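Recording demonstrations for the towel task

The operator drives both follower arms from the leader arms. A second person resets the table and watches the recorder. Do not try to do both jobs alone.

1. Home both arms and wait until the recorder reports them ready.
2. Place the towel within reach of the left gripper. Leave the bin and the plant where they are; the policy has to learn to work with other things on the table.
3. Start the episode in Fusent and keep both leaders still for a moment before moving.
4. Approach from above. Close the gripper on a single folded edge — never on the whole bundle.
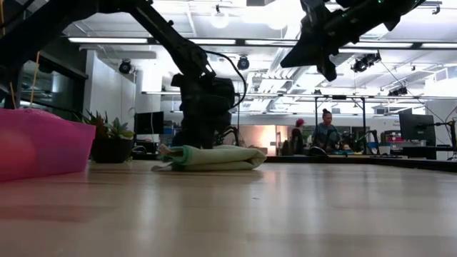 Keep the second arm clear until the first has its grip, then bring it in slowly. If the two grippers touch, stop and discard the episode. Corrections are fine: a missed grasp followed by a clean one is worth keeping, and Feven Feyisa's notes from the Larnatwood runs recommend leaving a few in.

End the episode with both grippers open and raised. Episodes longer than 24 seconds are rejected on upload.

A full set is 85 episodes. Change operators every 24 and re-home the arms at each change. Vary the towel's starting angle between episodes, using at least 4 angles per operator. Send failed uploads to Volkan Bozkurt with the episode number.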